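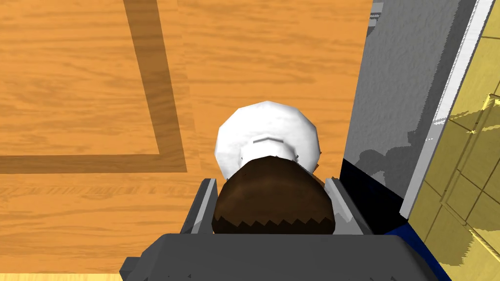

1/ Netball reunion thread! Our 1980s girls at Breketti High, and the season we very nearly won the whole thing. Settle in, I've been through four shoeboxes and my mum's garage for this.

2/ Zübeyde Toprak coached us for 7 seasons. She also taught maths, ran the canteen roster and drove the bus. If you were late to training you did laps of the bottom oval in your school shoes. I did a LOT of laps.

3/ The semi against Skuremell is the one everybody still brings up. We were down by 10 at three-quarter time and our goal shooter had rolled her ankle. Mrs Toprak moved me from wing defence to goal attack, where I had never played (not even at lunch).

4/ We won by one. I shot three goals and one of those hit the post, the ring and possibly a magpie on the way in.

5/ Then we lost the grand final to Latuheru and I don't want to talk about it. Okay, a bit. It was 34 degrees, the court was bitumen, and their centre was about nine feet tall and lovely, which made it worse.

6/ I've got the team list for every year except the second one. If your mum or aunty played, can you check for a programme? Yellow cover, stapled, the club's name spelt wrong on the front.

7/ Reunion is in the old gym, 28 October 2019, 30 of us so far. Bring a plate. Bib colours are still maroon and I've found mine, and no, it doesn't do up.

8/ Also whoever has the semi-final ball, the one we all signed, please bring it. Not cross, just want to see it again!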